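Ekside Sideline Timer -- Set-Up Guide
Section 3: Pairing the Play Clock with the Coach's Unit

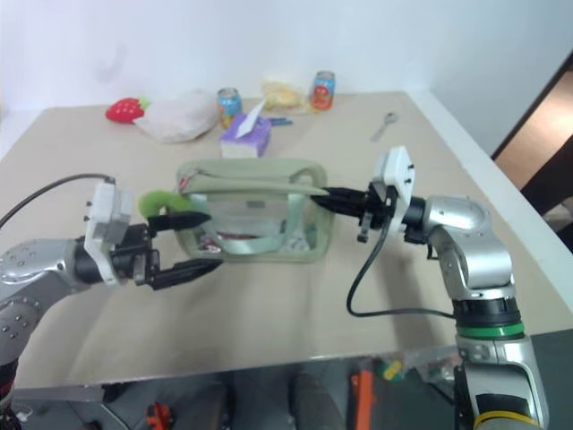 Fig. 3. Green tote basket with two handles, on table.

Complete Section 2 before starting. The display and the coach's unit must both run firmware dated Nov 3, 2021 or later.

1. Mount the display behind the end zone with its lower edge at least 70 inches above the turf.
2. Connect the power lead. The status light blinks amber.
3. On the coach's unit, open Setup > Link and enter 178. This is the default channel for all Riltar receivers.
4. Hold LINK on the display until the status light turns green.
5. Select the clock length, 25 or 40 seconds, and press SAVE.
6. Start one full count and compare the display with the coach's unit. The two must match to the second.

NOTE: If a second field is in use, move one pair to another channel. Two displays on the same channel will both follow whichever coach's unit was switched on first.

NOTE: Range is 1000 feet with a clear line of sight. Metal bleachers shorten it -- raise the antenna before changing any other setting.

CAUTION: Do not press LINK during a game. The stored clock length is erased and step 5 must be repeated.

CAUTION: Disconnect the power lead before moving the display.

If the light stays amber after three attempts, reset both units and return to step 2. The reset procedure is in Section 7.

Text: Apostolos Raptis. Field checks: Dionysis Chatzigeorgiou.

3 comments
70 shares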